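# Trade credit and late payment: common questions

Last updated 16/05/2025 by Razia Satti

**What is trade credit?**

Trade credit is when a supplier delivers goods or does work now and lets the customer pay later. Most businesses that sell to other businesses offer it. The time allowed is set out in the payment terms, which should be on the quote, the order confirmation and the invoice.

**Should every customer get an account?**

No. New customers can pay up front until they have a record with you. Murray Whitelaw at Prestness opens an account only after a customer has placed 4 paid orders, and he starts them on a low limit.

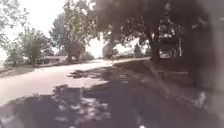

**How do I judge a customer I know little about?**

Ask for two trade references and look at the last set of filed accounts. Ring the referees instead of writing, as people say more on the telephone. What you get back will usually be mixed. Think of a path under trees, with bright patches and dark ones side by side, and don't decide on the strength of one patch. A firm may pay one supplier promptly and keep another waiting. Set the limit by what you could afford to lose, and look at it again after the first few invoices.

**What is a credit limit?**

The most a customer can owe you at one time. It includes invoices that aren't yet due. If an order would take them over the limit, either ask for a part payment first or agree a higher limit in writing. Sales staff should be able to see the limit before they accept the order.
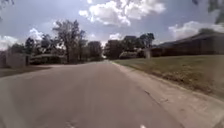

*Reading time: 4 minutes*

**When should I send the invoice?**

On the day the goods go out or the work is finished. Saving invoices up for the end of the month gives the customer extra time for nothing. Check the following before it goes:

- the customer's full legal name and address
- their order number, if they use them
- the due date, written as a date
- your bank details

**The due date has passed. What now?**

Ring the person who approves payments. Ask whether the invoice has been received and whether anything is wrong with it, then ask for a payment date and make a note of it. Confirm by email the same day. Higinio Nava keeps the ledger at Montes and makes these calls first thing, before the post.

**What if the customer disputes part of the bill?**

Ask them to pay the part they accept while you look into the rest. Put a time limit on sorting it out. If you were at fault, issue a credit note quickly.

**Can I charge interest?**

Often you can, either under your own terms or under the law on late commercial payments. Many firms mention it in a reminder and then waive it once the debt is paid. Take advice if you are unsure what applies to your contract.

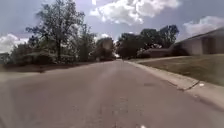 **Who should be responsible for chasing payment?**

One named person, with a second who can cover for holidays and sickness. In a small firm it is often the bookkeeper. The salesperson should be told what is going on but shouldn't be the one asking for money.

**When should I stop supplying?**

Decide this in advance and write it into your terms. Tell the customer before you put the account on hold, so that an order isn't refused without warning.

Questions about this page can be sent to Jérémie Texier. The section on export customers will be added in September.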